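# Folding jerseys on an upholstered bench – is a hard table really necessary?

**Iltitz_Equipment**

Our association at Nundville looks after 48 playing jerseys, which are folded and stored between fixtures. The storage room has no table. Folding is done on a padded bench against the wall, covered in a woven fabric.

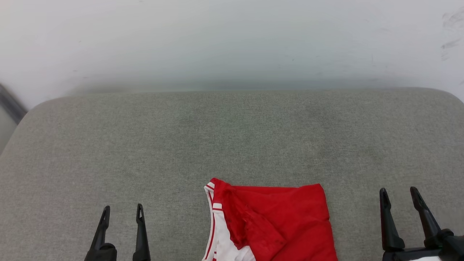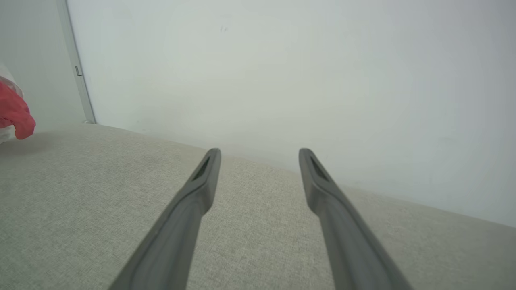

Members have asked whether a soft surface is suitable for this work. The concern is twofold: that sleeves will not lie straight on a cushioned top, and that colour from the red jerseys may transfer to the fabric. The room is narrow, and a permanent table could not be placed in it without blocking the door. Advice on a folding method that suits the bench would be appreciated, as would any guidance on care of the cover.

**Araya Laundry Desk**

A padded bench is acceptable provided the garment is completely dry. The following method is used at our own clubrooms:

1. Brush the cover and check it for grit.
2. Lay a clean cotton sheet over the bench, preferably a white one.
3. Place the jersey face down and smooth it from the collar to the hem with the flat of the hand. Do not press hard – the padding will give and the cloth will bunch.
4. Fold each side towards the centre, with the sleeve laid straight down the back.
5. Fold the hem up to the middle, then once more to the collar.

Printed numbers should not be folded face to face. Where this cannot be avoided, place a sheet of plain tissue between them. Stacks should be kept to five jerseys, as taller stacks lean on a soft top.

With regard to colour, test an inside seam by pressing a damp white cloth on it for 20 seconds. If any red appears on the cloth, wash that jersey separately and keep it off light upholstery until a later test is clean. Marks on the cover should be blotted and never rubbed. Please consult the care label before applying any cleaning product.

**anano257**

We just use a big piece of stiff cardboard on top of the couch. Works fine, slides behind the door after. Never had any dye come off, but ours are blue.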